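Kitchen & Workshop Notes
By Oluf Oddsson
October

Toaster oven habits I learned from teaching a gripper

My daily work is to collect demonstrations for a manipulation project we call Wurkudum. A person holds a gripper tool in the hand, does a kitchen task with it many times, and a policy is trained on the recordings. The task of this autumn was simple to say: open the toaster oven, put a plate on the rack or take it out, close the door. We did 300 demonstrations of it, with three people sharing the work.

I write on this page mostly about kitchens, so I will keep the learning part short and give the tips. Many of them are good for a normal person with a normal hand. Some are only for those who collect the same kind of data at home or in a lab kitchen.

Open the door all the way before you reach

In the first week we let everybody open the door as they liked. Hanne Skov opened it fully, the others stopped a little before. When we looked at the failed trials of the first policy, most of them began with a door that was only partly open. The gripper then touched the glass with its side and the plate turned. After this we made a rule that the door goes to its stop, and then the hand waits for one breath. I do it now also with my own breakfast. You get a clear way in, and your knuckles stay away from the glass.

Put the plate in the middle of the rack

A plate near the side wall is hard to take. One finger has space and the other has none. If you center it, you can come from the front with equal room on both sides, and this is true for tongs and oven gloves as well. Xiaoqing Tang puts her plate down, lets go, and then gives it a very small push to center it. The policy learned this small push from her. In my opinion it is the nicest thing in the whole result.

Come in low and level

People like to come from above because they see better from there. But the top of the oven is close, and the wrist has to bend down. It is better to lower the hand first, outside of the oven, and then to move straight forward. Think of a drawer – it slides in one direction only. With the hand tool this also gives more even recordings, which are easier to learn from.
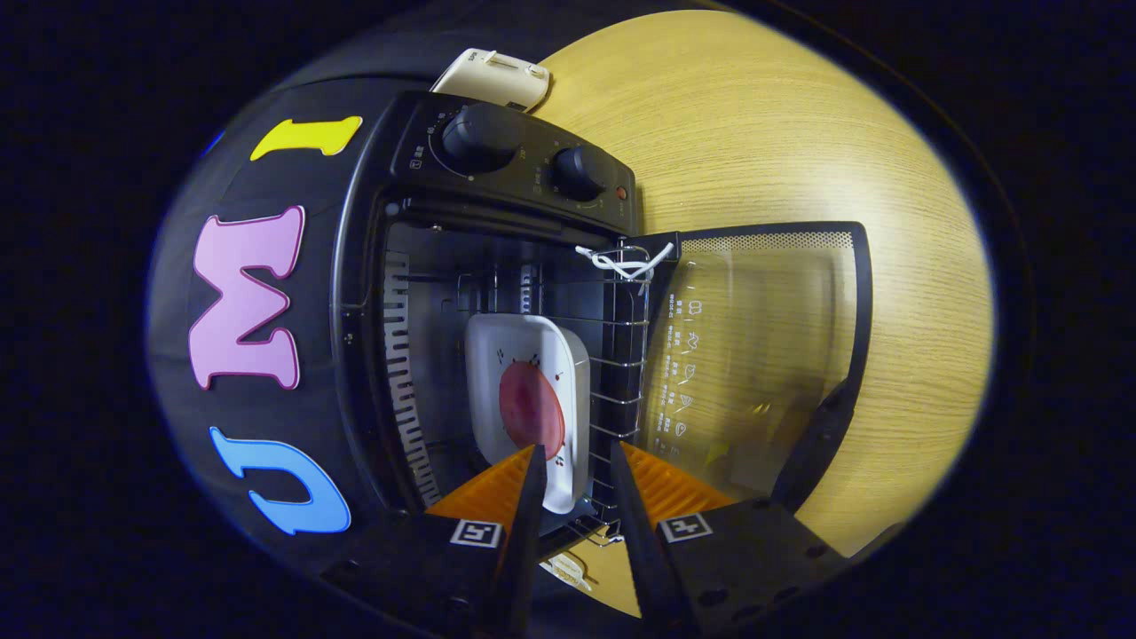 Reaching for the square plate on the wire rack, door open.

Choose a plate with a small rim

We tested eight plates from the cupboard. A completely flat one gives the fingers nothing to hold, and a deep one hits the bars when you tilt it. The best were those with a slightly raised rim. Rounded corners also help, as a sharp corner can catch between the wires. Please check that your plate is allowed in the oven before you heat anything. Many plates are not, and the mark under the plate is often worn away. If I can't read it, I use the metal tray.

All our demonstrations were done with a cold oven, with the plug out of the wall. I would ask everybody who repeats this to do the same. Soft finger pads are not made for heat, and a tired person forgets which knob he turned.

Pull the rack a little, if your rack permits

Some racks come forward together with the door and some stay where they are. If yours can be pulled, take it out by the width of two fingers before you lift the plate. Do not pull more, or it tips. If it does not move, leave it alone and lift the front of the plate first, so the rim comes free of the wires. Then draw it toward you slowly. Verna Wojcik always did the lift and the pull in one movement, very quick and elegant. The policy could not copy it well. When she made the two steps separate, the success became better in the next training.

Remove ties, tags and labels before heating

New ovens arrive with the rack fixed by string or plastic, and it is easy to miss a piece at the front. Look at the rack from above and from both sides before the first use. The same for stickers on the glass and paper in the crumb tray. I once forgot a cardboard strip under the tray at home and the smell stayed in the kitchen until the evening.

Keep free space on the opening side

Our table had too many things on it in the beginning. A cup or a cutting board beside the oven is in the way twice, first for the door and then for the elbow. Now we put a strip of tape on the table where the door passes, and nothing stands behind this tape. At home I have no tape, but I keep the same place free. You also need a landing place for the hot plate, and it should be ready before you open the door.

Learn the knobs with closed door

Do not turn knobs while your other hand is inside. It sounds clear, but I saw it in our recordings several times, even from careful people. Set time and temperature first, close, and only then look at the light. If the small numbers around your knob are hard to read, make a dot with heatproof paint at the setting you use most.

What we measured, for those who like numbers

The first policy was trained on everything, without rules. In 30 test trials it finished 8. Then we threw away the recordings with a half-open door or a quick diagonal reach, and recorded the same number again with the rules above. The second policy finished 19 of 30, with the same plates and the same table. The training settings were not changed.

I don't want to say too much from this. It is one oven and one kitchen, and the test person (me) knew which policy was running. Marlina Simanjuntak will repeat the test without knowing, on a second oven with the door falling down to the front. I expect that the rule about centering will stay and the rule about the door will need a change. The failures that remain are mostly at the end, when the plate is already lifted and one finger slips along the rim. Wiping the pads with a damp cloth between the sessions helps a little – we do it now every morning, and the plates too, because old grease is the same problem for rubber as for fingers.

If you have tips for taking out a full plate with sauce, please write to me. We have only tried empty ones.

Filed under: Small Appliances, Safe Handling, Research at Home
Last updated: October, 4:15 p.m.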